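Chapter 6
Light, Shade and the Shape of Things

After you study this chapter, you will be able to say where the light in a picture comes from, explain the difference between a form shadow and a cast shadow, and shade a simple solid with a soft pencil.

On a Tuesday in September, Hina Magsi gave each student in her evening class at Stasomlow one boiled egg and one sheet of gray paper. The task was to draw the egg without any outline. Most of the class began with an outline anyway. It is a strong habit, and we learn it as small children.

An egg has no line around it. What we see is a change of tone — a light area, then a middle area, then a darker one — and from this change our mind builds a round body. Painters call this work modeling. The word has nothing to do with clay here, although the idea is close.

Three terms will return many times in this chapter. The highlight is the place where the surface sends the most light to our eye. The halftone is the wide area between light and dark, and beginners usually make it too narrow. The form shadow is the part of the object which is turned away from the light. A cast shadow is different, for it falls on another surface, such as a table or a wall.

On a curved surface the tones pass slowly into each other. On a box they change suddenly at the edge. If you make the change too sudden on a cylinder, it will look like a folded card. Atif Rajput, whose drawings are used in Section 6.2, advises his students to spend 30 minutes on the halftone alone before they touch the darkest tone.
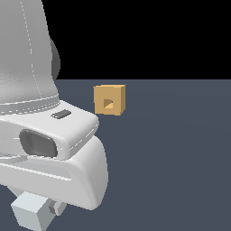

Figure 6.1 Tone on a rounded form in a computer-rendered picture. The tall pale part is brighter along its left and middle and a little darker on its right side.

The same rules hold for pencil, for oil paint and for pictures made by computer. In Section 6.1 we start with the pencil. You will need a 2B, a 4B, a soft eraser and 22 small squares of smooth paper.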